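Troslow Learning Center – progress report to the Lambrechts Fund
Print this page | E-mail this page
Filed under: Grants and Reports, Adult Numeracy

The work surfaces are in use. Of the grant, 800 went to boards and 225 to markers and tape. 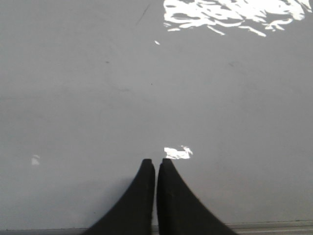

Gray work surface, with overhead light reflecting off it.

Handwritten numerals come next. The 9 takes up most of our time – learners stretch the tail until it could pass for a letter. 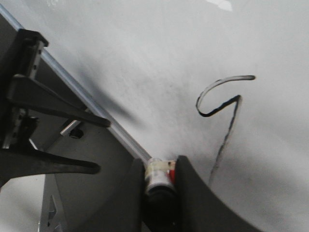 By Ineke Smits
February 17, 2024

Boards lie flat for this work. A thin or broken line is left as written and discussed before anyone wipes it. We have logged 193 practice sheets at the Brendbridge site.

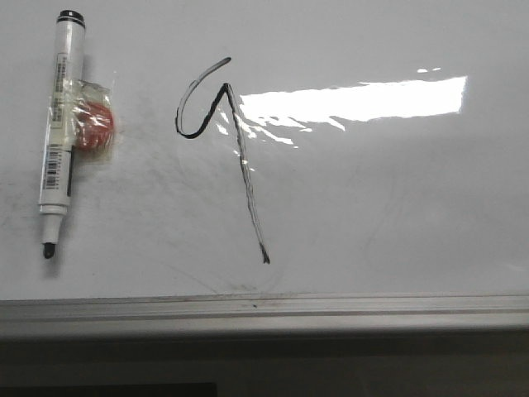
Marker with a red-orange piece taped to the barrel, beside a figure like a 9.

Glare is still a problem on the glossy boards, and wiping leaves gray smudges. We would like to try a matte board before May.
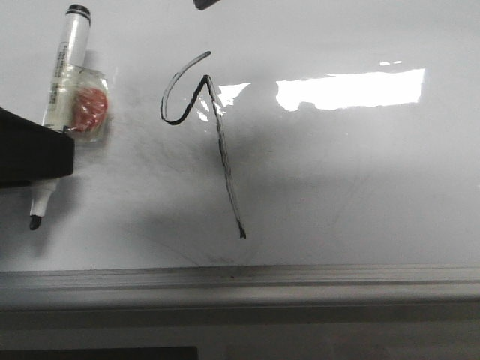

Sanne Van Damme replied that a matte board can come out of the remaining money, provided the old ones stay in use.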